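Zillness Investing – Frequently Asked Questions

What is the Zillness Dividend Account?
It's a brokerage account for people who want to buy and hold dividend-paying stocks and funds. You choose the holdings. We handle the reinvestment, the recordkeeping and the tax forms.

How much do I need to open one?
The minimum first deposit is $100. After that you can add any amount, as often as you like.

What does it cost?
There's a flat fee of $5 a month for balances under $4000. Above that, the monthly fee is waived. The balance is checked at the close of the last trading day of the month.

How many stocks and funds can I pick from?
The list has 562 names on it at the moment. It's reviewed every September, when thinly traded stocks may be dropped. If you own one that is dropped, you can keep it or sell it, but you can't buy more.

When are my orders filled?
Orders placed before 2 p.m. Eastern go out the same trading day. Later orders wait for the next one. Prices can move in between – we don't offer limit orders in this account.

Can I turn off reinvestment?
Yes. Go to Settings, then Dividends, and choose Pay to Cash. You can do this for the whole account or for single holdings. A change made after the record date applies to the next payment.

Are my dividends taxed if I reinvest them?
In a regular taxable account, yes. Reinvested dividends are reported the same way as dividends paid in cash.

Can I use the account to save for a big household purchase?
You can, but stock prices fall as well as rise. Money you'll need within a year or two may be better off in Kokus, our cash account.

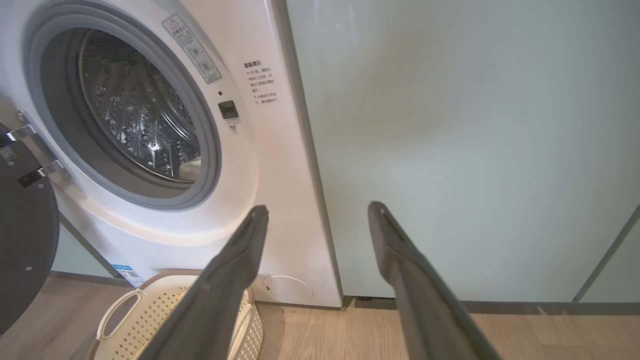
Household purchases: a front-loading washing machine.

How long does a withdrawal take?
Sales settle first, then the transfer to your bank takes up to two business days.

Who do I contact about an account I inherited?
Write to Seija Niskanen in Account Transfers through the secure message page. Please have the account number ready.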